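Ticket: Grasp point picker chooses care label over garment edge
Component: Runico perception, cloth module
Status: Reopened
Site: Pleltotdale

Reopening this. The release note says label rejection is "resolved" and I can't reproduce that. I ran the folding set again on the new build, five clips, and the picker put its first grasp on a label or a printed patch in two of them. The old build did the same in two. I'd call that no change.

Lostereo support suggested our depth was noisy. I swapped in their own depth settings and got the same picks, so I'd like that theory dropped unless someone has a log to back it up. 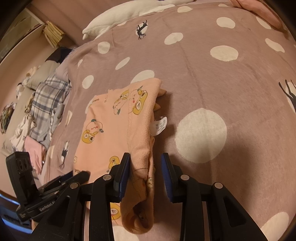

My guess is that the edge score is still driven by contrast in the colour image, with depth hardly counting. Turning the depth weight up to 5 made no difference to the ranking, and I doubt the value is being read at all. Pale peach cloth on a pink cover gives a weak outline, while a white label sticking out of the side gives a strong one. The big white polka dots won't help either, as each has a clean edge that belongs to the bedding. The confidence figure is no use for filtering, as the bad picks score as high as the good ones.

Tried so far:
Cleared the config cache, no change.
Ran with the Nkosi segmenter off, worse.
Rolled back to the September build, same as now.

Please don't close this on the strength of the demo clips. They all use plain towels on a dark table. I want to see the depth weight printed at start-up first.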